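# Tips for the planning software, from the Cesano bench

I have been keeping these on scraps of paper since March, and Soon-im Ahn finally persuaded me to type them up, so do forgive the rambling. They are for anyone who prepares hand-held gripper recordings for Forsberg, our motion planner.
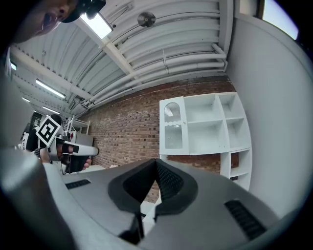 Forsberg is a dear old thing, but it believes whatever the tracker tells it, so look after the tracker first. Open a recording and step through it slowly before you plan anything at all. The square black-and-white marker mounted above a gripper is what you want the software to find, and when it sits turned like a diamond, do check that the axes drawn over it have turned as well! If they haven't, run the corner finder again and save under a new name (I have overwritten good work more than once, and it spoils the afternoon).

**Smoothing.** Start at 3 and go up gently. By 9 you'll have ironed out all the little wrist movements along with the jitter, and those are the bits the planner needs. I like 6 for most kitchen jobs.

**Long recordings.** Anything with more than 1,000 steps is best split at a pause, the way you'd cut pastry while it's resting.
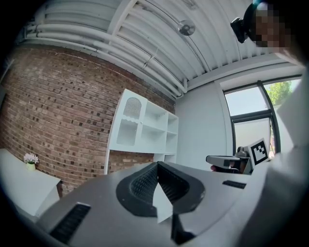
*Clastness Household Software Club, Pestumbridge*

**Bare walls and busy ones.** Brick gives the camera tracker plenty to hold on to, while a plain white wall like the one beside the bookcase gives it very little. Try raising the feature limit for those stretches, and leave it alone for the rest.

**Bright windows.** Lower the exposure weight before you touch anything else, then replay the same stretch.

Keep your settings file in the same folder as the recording, and write a line at the top saying what you changed.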